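Workshop notebook: the Penry white, cooling and crawling

June | Glaze bench
6 min read

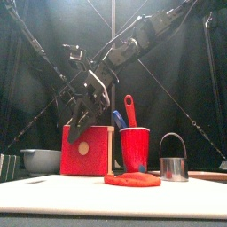 Two arms crossed above the white table, red box underneath.

Picking up from the last entry. The question is still why the Zultik recipe comes out as a soft matt on some pots and half glossy on others, when the bucket, the clay and the programme are supposed to be the same. I also want to get the crawling on the handles written down while I still remember which pots had it.

Clay is Penry white throughout. I have stopped putting the buff through with it because it muddles the comparison. All the tiles were bisque fired together in one load and kept in the lidded crate afterwards, so dust should not be an issue with those. The mugs were on the open rack and that may be another matter, see further down.

Mixing

Made a fresh test batch of 200 g dry weight. Same recipe as on the inside of the cupboard door, no substitutions. Feldspar from the new Fandico sack, everything else from the old tubs. I put the dry powder into the water, left it alone to slake over lunch, then sieved it twice. There was a gritty residue on the mesh the first time and almost nothing the second. I pushed the residue through with the stiff brush instead of throwing it out, as whatever is left behind is no longer in the recipe.

The big bucket had settled hard again. It took a long time with the paddle to get the bottom moving, and I am fairly sure it has been used in the past without anyone reaching the bottom. That alone could account for a good part of the difference between loads. If the heavy material is sitting in a cake and you are dipping in what floats over it, you have a different glaze. I added a little Epsom salt solution until it felt creamy and stopped dropping out so fast. It went in by the teaspoon with a stir between each. Please don't add more without checking the state of it first. Too much and it goes to jelly, and then people thin it with water, and then it shrinks as it dries and we are back to crawling.

Application

Tiles dipped once, twice and three times, standing upright so the runs would show. Marked the backs in iron oxide wash. The single dip dried quickly and looked thin and powdery. The triple dip had fine cracks across it by mid-afternoon. I rubbed those over on one tile with a dry finger and left the other as it was.

The mugs were dipped once with a slow count and the rims redipped. No waxing on the insides of the handles this time.

First firing

Trurnum kiln, the usual stoneware programme, top temperature 1254 and no hold. Opened it at 7.40 the next morning. Everything was cool enough to pick up with bare hands.

Single dip: brownish and dry, clay showing at the edges. Not useful except as a warning.
Double dip: the nice one. Soft surface, slightly stony, breaks a little warmer over the ridge. A pencil line rubbed off with a thumb.
Triple dip, rubbed over: heavy but sound.
Triple dip, not rubbed: crawled along two of the drying cracks, with a rolled edge on each side and bare clay between.

So the rubbing does something, at least on a flat tile. The mugs on the lower shelf were clearly shinier than the ones on the top shelf. Same bucket, same dip, same day. The lower shelf was packed tight and the top one was nearly bare.

Second firing, slow cooling

My guess was that the shine was down to cooling speed, so I ran the same set again on fresh tiles with one change. Same climb and same top temperature, then a controlled drop down to 800, after which the kiln was left to cool by itself. The controller accepts the extra segments without complaint, but you do have to enter them after the top segment and save before pressing start. I lost the first attempt by pressing start too soon. It just ran the old programme and I had to stop it while it was still barely warm.

Result is a good deal more matt everywhere. Upper and lower shelves are now near enough the same that I had to turn the mugs over to see which was which. The double dip has gone from soft to properly stony, and I don't like it quite as much on the inside of a mug. A teaspoon leaves a grey mark on it. The mark comes off with cream cleaner but not with washing-up liquid, and people who buy mugs will not want to be told about cream cleaner.

On the outside it is lovely. The colour is quieter and there is a bit of depth where it pools above the foot.

I think the answer is a faster drop in the early part and then the slow stretch, or a shorter slow stretch. Will try the shorter one first as it costs less to run. It also gets the kiln free by the next afternoon, and the slow version did not.

Handles

The crawling is always in the same place, on the inner corner where the handle meets the wall. It was there in both firings, so it has nothing to do with cooling. Possible causes, in the order I want to check them:

- dust from the open rack sitting in the corner
- glaze pooling there and cracking as it dries
- sponge water left behind after wiping the pots down

The tiles can't help with this as they have no corners. I have set aside 2 mugs from the next bisque, one to be brushed out and glazed dry and the other wiped with a damp sponge and glazed straight away. If both are clean then it is the rack and we need a sheet over it.

I did look at the cracks in the corner before the first firing and there was a fine one on the worst mug. I noted it and fired it anyway, which was the right thing for a test - on a pot meant for sale it should be rubbed down or washed off.

Odds and ends

The lower shelf has a drip on it from the triple dip. I have chipped it off and put fresh wash over the place. Let that dry fully before loading.

The Fandico sack is the finer grind. The label on our old tub does not say which grind it was, so I can't rule out that the earlier loads used the coarser one. The old tub is now marked DO NOT TOP UP and should be finished by itself on test work.

Scales need a new battery. They drift downwards if left on for a while and I reweighed the last three ingredients to be safe.

Leave the test bucket with the blue lid alone for now. It is the same recipe as the big bucket but without the Epsom salts, and I want to see how hard it settles.

Next

Shorter slow stretch, double dips only. The handle mugs. A lining glaze trial with the clear on the inside and the matt outside, with the join kept just under the rim. Put the dip thickness on the log sheet as well from now on, scratched with a pin before it dries and compared with the card on the wall.

Questions about the recipe: leave a note on the glaze bench | © Glaze bench notebook | Back to top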